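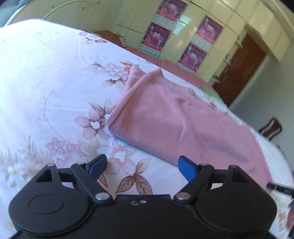 Page last changed: Thursday, December 5, 2019

Saltdale Weather Diary, data card

What is in the files
The table diary.csv has 1,694 rows, one row for each day that has an entry. The columns are date, rain, wind, sky and remark. Rain is in millimetres. Wind is only a word (calm, light, fresh, strong), as it was written in the notebooks.

Where it comes from
Orla Phelan copied the notebooks by hand, and Yi-chun Chung checked the copy against the pages. The notebooks were kept at Prurberg farm, on the north side of the valley. In 114 rows the handwriting could not be read with certainty, and these have a question mark in the remark column.

Please be careful with
-- Empty rain cells. Empty means that no value was written. It does not mean zero.
-- The colour words in the sky column. "Grey" and "dull" were used by different writers and I did not join them.
-- June. The gauge was moved behind the barn in that month of the second year, so the values before and after should not be compared directly.

Use
You may use the table for any purpose, please name Saltdale Weather Diary as the source. If you find an error, write to Yi-chun with the date of the row. Corrections go into the next version and are listed in changes.txt.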